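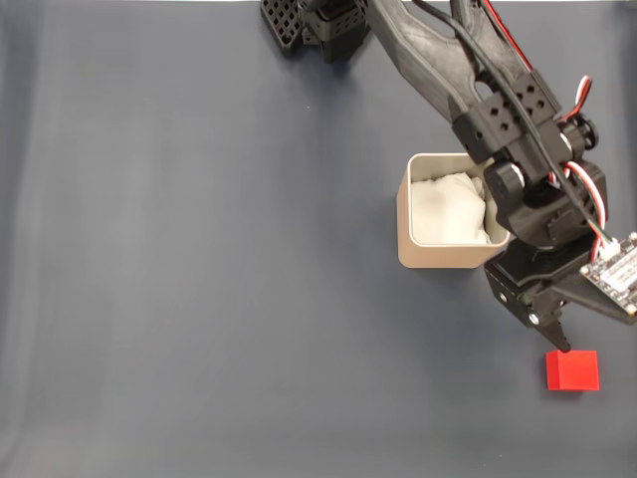 Chore automation is the use of general-purpose manipulators for the small handling jobs found in homes and workshops: tidying, sorting, wiping, loading, folding and fetching. It is distinguished from appliance automation, in which a machine such as a dishwasher or tumble dryer does one job inside a closed cabinet and a person does the handling at either end. Research in the field tends to start with jobs that look trivial, such as dealing with one small red cube lying near an open container that already has a crumpled white cloth in it. A cube has flat faces, sharp edges and a fixed shape, and counts as an easy object. The cloth has no fixed shape and counts as a hard one. Whether machines can yet do household or shop-floor chores depends largely on which of these two kinds of object the chore involves.

Background

Industrial arms have moved parts between fixed points for decades. The parts arrive in known positions, the lighting is controlled, and people are kept outside a fence or slowed zone. None of these conditions holds in a kitchen, and only some hold in a small workshop, where the same bench may serve for packing in the morning and repairs in the afternoon.

Interest in chores grew when low-cost arms with 3D-printed links and hobby-grade servos became common. Such arms are weaker and less exact than factory machines. They flex under load, their gears have play, and the tip of the gripper may not return to the same point twice. Control methods that rely on camera images can correct for part of this error, and most recent work takes that route.

Types of chore

Rigid pick and place covers any job in which a solid object is lifted from one place and set down in another. It is the best understood type. Results are good when objects stand apart on a plain, matt surface and fall sharply when they touch, overlap or shine.

Container work adds a wall or rim that the gripper must clear. The arm itself often hides part of the container from an overhead camera, and a second view at the wrist is a common remedy. Contents matter as well: an object released on to soft material may roll, sink or come to rest against the side.

Cloth handling includes folding, hanging, bagging and wiping. A bunched cloth hides most of its own surface, so its corners cannot be found by looking. Systems usually lift it at any point, let it hang, and search again.

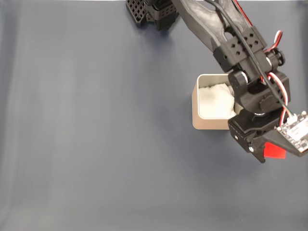

Tool use, such as sweeping or tightening a screw, requires the machine to control force as well as position. Hobby servos give only a coarse reading of load, and tool use on low-cost arms remains mostly at the demonstration stage.

Measurement

Success rates are hard to compare between groups. A figure may refer to a single fixed starting position or to many, and a dropped object may or may not count as a failure if the machine recovers it. The Stallow protocol, used by several small laboratories, asks for 300 attempts per chore, with the starting position changed each time and no human help after the start signal. Attempts longer than 2 minutes are scored as failures.

The Sollside trial applied the protocol to a tabletop arm called Obi. The trial logged 907 attempts, made up of 300 for each of three chores and a further seven that were void owing to power faults and were left out of the scores. Rigid pick and place scored highest, container work came second and cloth folding a distant third. The report noted that a person standing by to reset the bench spent more time on the work than the chores would have taken by hand.

Present state

In workshops, machines of this class are used where parts are rigid, of few kinds and presented one at a time. Kirnness, a maker of small fittings, runs a sorting bench that handles 28 part shapes and passes anything else to a reject tray for a worker to check. The bench is slower than a trained person but can be left running between shifts.

In homes, uptake is low. Floor cleaning is the main exception, and it involves almost no handling. Arms intended for domestic use face limits of reach, noise, price and safety near children, and the range of objects in an ordinary room is far wider than on any test bench. Laundry is often named by householders as the chore they would most like to hand over — it is also among those for which the methods are least mature.

Criticism

Some writers argue that tabletop tests overstate progress, as a clear surface with two or three items on it bears little likeness to a used worktop. Others reply that a machine unable to manage the simple case will not manage the crowded one, and that simple tests are cheap to repeat. There is wider agreement that failures should be reported in full, including stalls and cases in which the gripper closed on nothing.

See also

Bin picking
Deformable object handling
Service robot
Visual servoing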